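Avril, 8 h 30. Salle de préparation Nieminen, poste côté rideau.

Reprise du poste de dressage pour les essais de plateaux. Objet de la séance : fixer une implantation de table reproductible avant de passer aux assiettes chargées. Présents : moi, puis Ilari Huttunen à partir de 10 h.

**État du plan de travail**

Plateau de table gris moucheté, en deux sections jointives. Le joint est de niveau au doigt, sauf vers l'arrière où la section droite est un peu plus haute. Écart au réglet : moins de 2 mm. Suffisant pour faire boiter une assiette posée à cheval, insuffisant pour gêner un plateau à rebord. Pas de reprise du calage aujourd'hui, il faudrait vider les étagères basses pour accéder aux pieds.

Nettoyage au produit Grurer dilué, rinçage à l'eau, essuyage microfibre. Premier passage trop concentré : voile gras visible en lumière rasante, adhérence modifiée (le plateau glisse quand on le pousse d'un doigt). Deuxième passage à l'eau seule, séchage 8 minutes, plus de glissement. À noter sur la fiche : le dosage du bidon est prévu pour le sol, diviser par quatre.

**Rideau**

Le rideau du fond tombait trop bas après le lavage du mois dernier et prenait sous les plateaux quand on les reculait. Crochets remontés d'un cran. Le bas arrive maintenant au bord arrière de la table. Les plis restent irréguliers, plus serrés au centre. Je n'ai pas cherché à les répartir : ils se resserrent dès qu'on tire le rideau d'un côté. Ourlet un peu inégal, à refaire si quelqu'un a la machine sous la main. Sans effet sur les essais.

**Plateaux**

Retenu : modèle Jiltitz vert clair, rectangulaire, coins arrondis, rebord bas. Écarté : le Buvari, rebord trop haut, on accroche le dessous de l'assiette en la sortant par le côté. Le Jiltitz a aussi l'avantage d'être mat, les traces d'eau s'y voient moins.

Essais de position :

- Plateau centré sur le joint. Stable à vide. Avec une assiette à gauche et un bol à droite, léger basculement à la pose du bol. Abandonné.
- Plateau à droite. Stable, mais plus de place pour les pièces en attente, et on croise les bras pour servir. Abandonné.
- Plateau à gauche, bord droit vers le milieu de la table. Le joint passe dessous, mais la charge est presque entièrement sur la section gauche. Pas de basculement sur 4 poses. Retenu.

Angle arrière droit de la table réservé à la vaisselle blanche en attente. Ilari voulait l'avancer pour l'avoir sous la main ; essayé, la manche passe dessus à chaque geste. Remis au fond.

**Assiette**

Assiette dans l'angle arrière gauche du plateau. Elle peut déborder un peu sur le rebord sans conséquence à vide. Chargée, elle penche vers l'intérieur quand elle est trop engagée dessus. Ilari propose une pastille de repère sous l'assiette. Je préfère un repère sur la table, les plateaux passent en machine et les pastilles ne tiennent pas 3 cycles.
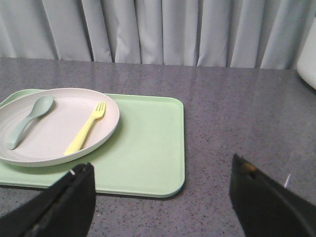
Question d'Ilari à la relecture : faut-il essuyer le dessous du plateau avant chaque pose, ou seulement en début de série ?

Avant chaque pose. Une goutte prise entre le plateau et la table suffit à le faire dériver quand on appuie sur un bord. L'essuyage en début de série ne vaut que si le plateau ne quitte pas la table, ce qui n'arrive pas en service.

**Mesure de la dérive**

Plateau en position gauche, poussée latérale au peson, lecture au démarrage. Dessous sec : démarrage franc, valeur stable d'un essai à l'autre. Dessous mouillé : démarrage bien plus tôt et lecture peu répétable, l'aiguille saute. Valeurs brutes sur la feuille volante agrafée au dos. Je ne les reporte pas ici, le peson n'a pas été vérifié depuis son retour et le zéro était décalé d'environ 3 g en fin de matinée.

Un tapis antidérapant réglerait la question mais retient les miettes et double le temps de nettoyage. Laissé de côté pour l'instant.

**À faire**

- Refaire la fiche de dosage Grurer et la coller à l'intérieur du placard, l'actuelle est illisible à cause des projections.
- Vérifier le zéro du peson, puis reprendre les mesures sur dessous sec.
- Tracer le repère d'angle sur la table. Ruban fin, pas de feutre.
- Caler la section droite quand les étagères basses seront vides (voir avec Ilari).
- Commander 2 plateaux Jiltitz supplémentaires, même teinte si disponible.

Fin de séance 12 h 15. Table essuyée, produit rangé, Buvari rendus à la réserve.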